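September
Minutes taken by Annelies Widmer

Dusham unit, upkeep meeting, room 7

1. Last minutes accepted.
2. Left gripper: Ortner to replace the finger pads and redo the zero point. Fekitz wants the old pads back.
3. Right gripper: cable clip to be moved before the next run. Dronero to send 18 screws, short type.
4. Head camera angle stays as set. 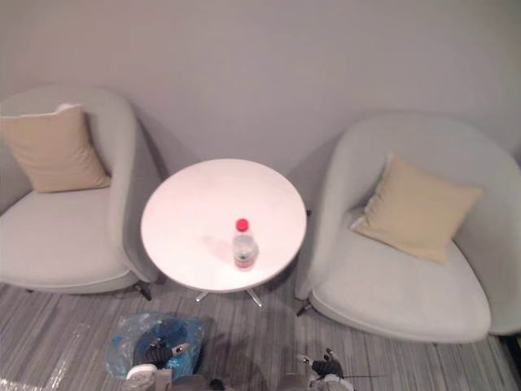
Item 4: head camera view, both grippers, bag on floor and bottle on table.

5. Wrist check every 9 days. Widmer keeps the log.

Closed 11:40.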